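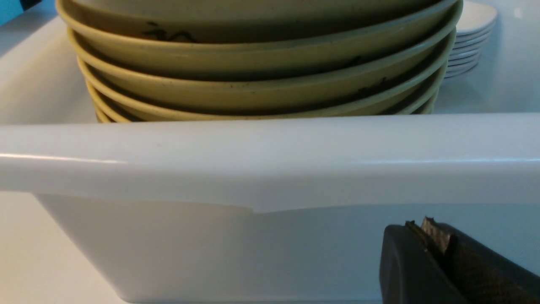
Bowl stacking, wrist view. The yellow bowls nest, which is most of the problem.

Skernadstead kitchen recordings: common questions

What is being collected?
Examples of a robot arm handling dishes, driven by a person. Each example is one attempt at one job, saved with the video and the arm's movements. We have 494 of them. That sounds like more than it is.

Why do you say that?
Many of them are near copies. Same bowls, same counter, same operator after lunch. A learning system fed on those may learn our counter very well and dishes hardly at all. We haven't shown otherwise yet.

How many kitchens are in the set?
Two. A third was planned for November and is still planned.

Who are Gauthier and Tanico?
Gauthier is the recording setup, meaning the arm, the cameras and the controls. Tanico is the software that sorts and labels the results. Sika is the name of the model we train at the end. People mix these up and then blame Sika for a bad label.

Do you keep failed attempts?
Yes, marked as failed. We used to delete them, and the set looked wonderful. Drops and missed grips now stay in unless the recording itself is damaged.

What counts as a success?
The item ends up where the task card says, upright if the card asks for upright. Three reviewers look at each disputed attempt. They disagree more often than we would like, mostly over bowls that are in the stack but tilted.

Why use a wrist camera when it misses so much?
It gets close to the rim, and the rim is where the grip goes wrong. It also loses whatever sits behind the side of a container. The operator may know how many bowls are down there. The model only has the pixels — keep that in mind before calling it clumsy.

Will more examples fix it?
Maybe. It is the usual answer, and it is usually given by whoever wants to record more. We would sooner see different bowls.

Can I use the set to claim my robot can do dishes?
You can use it to train. For the claim, test in a kitchen that isn't one of ours, and publish the drops too.

Where do I report a wrong label?
Use the form on the Tanico page and include the attempt number. Reports without one get closed.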